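8/8/23

**Raters and doubters wanted: does simulation practice carry over to a real robot arm?**

The Furnumia group at Prilthorpe is looking for people to take part in a paid study, and for one part-time study assistant. Please read the whole thing before you write to us. It's long, and some of it is us arguing with our own earlier work.

## What we're testing

In March we put out a short report saying that grasping scores from our simulated dining room could predict how well the same control program would do on a real arm. We trained on 2,837 simulated pick-ups, ran the program on the bench, and got two columns of numbers that lined up better than we had any right to expect. People liked it. We've liked it less every week since.

The trouble is what counts as a "good" pick-up. Our software calls a grasp a success if the object ends up above a set height and stays there. It doesn't care if the fingers closed on the middle of the thing or caught it by a corner. It doesn't care if a person would have trusted that grip over a carpet. So the agreement we reported may be agreement between two sloppy yardsticks.

The close-up view is where a lot of this gets decided. A program working from a view down by the fingers sees something like a plain gray shape between two black finger parts, with wood grain behind it, and has to choose when to close.

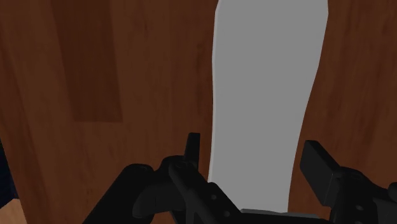

Areti Kourkoulas wrote back after reading a draft of this call: "You're asking strangers to judge grips made by a physics engine. If the engine gets friction wrong, your raters will be very consistent about something that never happens on a bench." We don't have a good answer to that. What we do have is a second set of clips from the bench arm, mixed in with the simulated ones when we get to scoring, so that if she's right it ought to show up as a gap between the two sets. If it doesn't show up, she has said she still won't believe us, and has asked for the raw scores. She'll get them.

## What raters do

You'll watch short clips and mark each one on a seven-point scale, from "would drop it" to "would hand it to my mother." You'll also mark where you think the grip is weakest. There are 200 clips in the full set. Each rater gets 56 of them, spread over two sittings, and a handful come up twice so we can check whether you agree with yourself. Many people don't. We won't hold it against you, but we will report it.

You can do the sittings at our Prilthorpe office or at the Ralunia annex. Remote rating isn't offered in this round. We tried it in the pilot, and screen size changed the scores enough that we threw the data out.

The simulated clips all take place in the same furnished room, with an arm working over a wooden dining table. Chairs, walls and a window are part of it. The room is there so the program has to cope with clutter at the edges of its view, and it's fair to ask if one room tells you anything about rooms in general. We doubt it does. A second room is being built and won't be ready for this round.
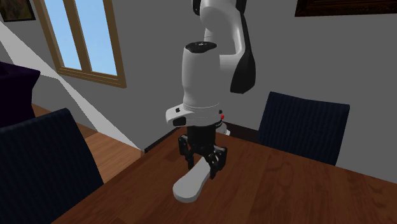 Long, flat objects are the ones we most want opinions on. They made up a small share of the March set, and they're where our success numbers look too high to us. Lifting one end of a flat thing can pass the height test while the other end does whatever it likes. Tyson Kowalchuk has rewritten the scoring rule to deal with that, and the new rule drops our headline result by a fair amount. How much is something we'd like to keep from raters until the scoring is done.

## Who can take part

- Adults 18 or over, with normal or corrected vision
- No robotics background needed
- People who work with their hands are very welcome: cooks, packers, movers, nurses, mechanics
- If you've worked on grasping software, please say so. You can still take part, but your scores go in a separate group
- Anyone who rated in the pilot can't rate again

You'll be paid for both sittings, at the same rate, even if you stop partway through the second one.

## Study assistant (part-time, fixed term)

You'd greet raters, start the sessions, keep the log and do first-pass checks on the scores. You need to be comfortable with spreadsheets and able to write a plain sentence. You also need to be willing to tell us when a rule is being bent, in writing, including when Burgi Rainer or I am the one bending it. The last assistant did this twice and was right once.

This job doesn't involve programming or running the arm. It won't turn into a research post, and we'd be misleading you if we hinted that it might.

## What we promise and what we don't

The scoring plan is fixed before the first rater sits down. If the March result falls apart, we'll publish that under the same names that were on the first report. We can't promise the study will settle the question. One simulated room and one bench arm is thin evidence either way, and anybody who tells you robots trained like this are ready for your kitchen should be asked for their failure clips.

## How to apply

Raters: write to Shirley Poirier at the Prilthorpe office with your age, the kind of work you do, and which site suits you. A few lines will do.

Assistant applicants: send a resume and one page about a result you once believed and then stopped believing. It can come from any field. Mail both to Shirley, marked "Gagnon," the name the study goes by in our files.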